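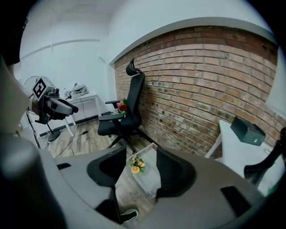
Two black gripper fingers, with the floor showing between them.

modby-bus-times

README and data card

Arrival times at 16 bus stops in Modby, set against the printed timetable. The operator, Barajas, says its buses are "usually on time". I wanted to know what "usually" meant, and having built this table I'm still not sure it means anything.

What is in it

One file, arrivals.csv, 3,184 rows. The raw log had 3,909. Rows were dropped when the route number was missing, or when two people at the same stop wrote down different times for the same bus and neither would budge. The dropped rows are in rejected.csv. Please look at them before you trust my choices.

Columns: stop, route, due, seen, observer, weather, note. Times are local. The note column is free text and some of it is rude about drivers. 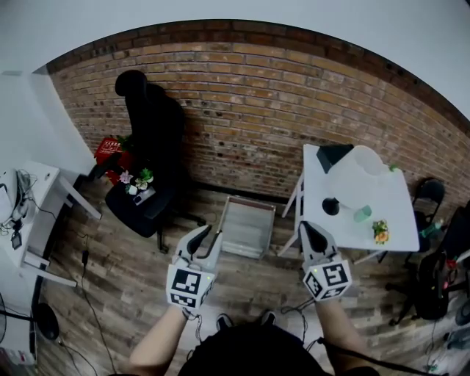

Lavanya Marar
Maintainer, modby-bus-times

What it can't tell you

Why a bus was late. The weather column invites you to guess, and I'd ask you not to. Rain was written down by people standing in it, and the ones with a shelter often left the box blank.

It also can't tell you about buses that never came. An observer who gave up after 20 minutes left no row at all, so every average you take from this file flatters Barajas. I have seen it quoted as proof that the service is fine — it is no such thing.

Sunday routes are barely covered. The Allus Road stop was moved in April and both positions share one code. Emlyn Mostyn has offered to split them, and I'll merge that when I've seen how he decides which is which.

Using it

Opens in any spreadsheet. Check that yours hasn't turned the route numbers into dates, as mine did twice.

Free to reuse with credit. If you publish a single punctuality figure from it, say which stops you used and what you counted as late. Barajas allows itself five minutes. I've never found out who agreed to that.

Known faults

Stop 7: watch ran fast, not corrected.
Route 4A: sometimes entered as 4.
Observer codes were reused once, so don't compare observers.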